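Black leaf wallpaper in a small work nook, matching the pattern at corners

Home and Hobby Forum > Walls and Floors > Wallpaper

kestutis_m
Hello all. I am papering a small work nook, three walls, and I want the black paper with white leaf vines. I have seen it from two sellers, one calls it Levosard and the other sells it under Clodeo. My questions are about the corners and the floor. The nook is 900 mm deep and 900 mm wide, so the walls are very near to each other and every mistake will be visible. Did somebody use such a big pattern in such a small place? My wife thinks it will be too busy.

papertrail38
Your wife has a point. In a space that small I would take a plain dark paper and put the pattern on the back wall only. Three walls of vines, and you will lose your screwdriver against them.

Orsolya_B
I do not agree with papertrail38. I have three walls of black with white leaves and I like it very much. The trick, if I may call it so, is that the walls do not need to match. On my back wall the vines stand straight up, with small leaves in pairs. On the side walls they run diagonally and the leaves are larger. In the corners I have black vertical posts, so the pattern stops at the post and starts again on the other side. I did not try to continue one leaf across the corner, and I saved a lot of paper this way. 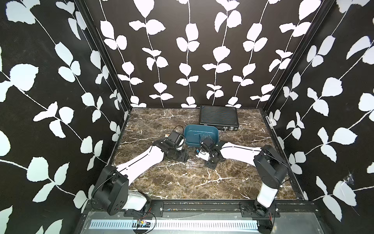
For the floor I took a dark brown marble pattern with thin white and tan veins. I was worried that the veins and the vines would fight with each other, but the brown is calm enough. I keep small metal pins in a teal plastic tray, and against the brown I find the tray immediately. A black tray I would be looking for all morning.

One thing I am less happy with. On the right wall, low down near the middle, there is a small damaged place where the white shows. On black paper every scratch is like this.

kestutis_m
Thank you, Orsolya, this is very helpful. The posts are a good idea. Did you fix them before the paper or after?

Orsolya_B
Before. I cut the paper to the edge of the post with a new blade. Please change the blade often, the black paper tears if the blade is tired.

Harvey Charbonneau
I hung paper for many years and I must say something about the posts. They hide a bad corner, that is true, but they also collect dust and paste. I would wrap the paper 2 mm around the corner and overlap it. With a dark paper, color the cut edge with a black marker first, or you get a white line from floor to ceiling.

papertrail38
Harvey, the overlap is fine on a flat plaster corner. On panels it opens again after one winter. I had this with a Sastex paper and it cost me 38 dollars for a new roll to repair one strip.

Harvey Charbonneau
Then the panels were moving and the paper is not guilty. Screw them properly.

kestutis_m
Mine are panels, so I think I will go with posts. What about the scratch, Orsolya, will you repair it? I have read that one can touch it with a soft black pencil.

Orsolya_B
I have the pencil in the drawer since October. The problem is that the scratch has ragged edges and I am afraid to make it bigger. Maybe I will glue a leaf from the leftover piece over it.

lindenrow
Glue the leaf! I did it with a Cloutier paper behind my sewing table. Cut around the leaf with nail scissors, not in a square, and use very little paste. If the leaf is from the same wall it will have the right size, so do not take one from the back wall.

Orsolya_B
Good that you mention the size, I was going to use exactly the small ones. I will look if I still have a piece from the side.

kestutis_m
I ordered the Levosard today, one roll more than I need. My wife has chosen a gray floor and I will not argue about it.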